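3.2 The tower as a domestic object

Most of the literature on household repair concerns things with one obvious job. A kettle boils or it doesn't. The desktop tower is a less cooperative subject: its owners can rarely say what is wrong with it, only that it has become "slow" or "funny," and they tend to lower their voices when they say so. Of the 32 machines brought to the Ostside repair sessions during the study period, the intake sheets describe the fault in three words or fewer for all but a handful. One sheet reads, in full, "it sulks."

We took the intake sheets seriously as a starting point and then, on the advice of Pimentel, stopped doing so. What people wrote at the door had little to do with what they wanted to look at once the side panel was open. What held their attention was the wiring. Several had pictured the inside of a computer as something tidy and faintly surgical, and were put out to find it arranged along the same lines as the drawer where they kept their chargers.

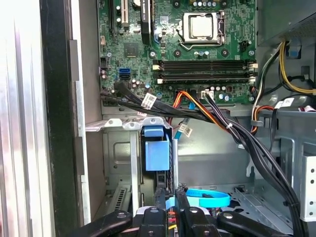
This disappointment proved useful. A participant who has stopped being impressed by a machine is far more willing to touch it, and the sessions at Finham, where the towers were opened before anyone sat down, produced noticeably more handling than the earlier ones at Navarrete, where they were opened with some ceremony. Bauerfeind's field notes record a retired bookkeeper who spent most of an evening declining to go near the processor and who then, on learning that memory modules simply click into slots, said that she had been lied to for years. She did not specify by whom.

We distinguish 2 kinds of attention in the notes. The first we call following: the participant picks a cable and traces it, by eye or with a finger, from one end to wherever it goes. Following is slow and nearly always interrupted, as cables in a tower travel in bundles and a bundle is an excellent place to lose one. The second we call naming, in which the participant asks what each part is, receives an answer, and forgets it at once. Naming was much the more popular. Following was the better predictor of who came back, though with a sample of this size we would not want to bet a tower on it.

Labels complicate both. The small white stickers wrapped around cables were read by participants as advice, and several were visibly let down to learn that a barcode was not meant for them. Uzor has suggested that the label works here as a sort of promise – somebody, at some point, knew what this was – and that its failure to say anything helpful is taken personally. We have no better explanation. Figure 3 gives a view of an open tower, with white labels on the cables below the board and a hand at the side panel.

Figure 3. Open tower, silver side panel at left. The memory slots, which appear empty, lie below the processor socket.

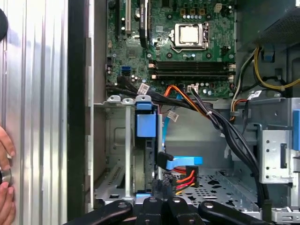 3.3 Closing the case

Putting the panel back on received almost no attention in our protocol, an oversight for which the first author accepts blame. We had allotted it two minutes. The median at Finham was closer to eleven, and Colombo's log contains a passage on the subject that the editors of an earlier version asked us to paraphrase. A panel must be lined up along its whole length before it will slide, and it will give every sign of being lined up when it is not.

Participants who had been bold with the cables became cautious again at this stage. Two asked whether the machine might be left open at home, for convenience, and one had already chosen the shelf. We return to the open case, and to the matter of dust, in Section 4.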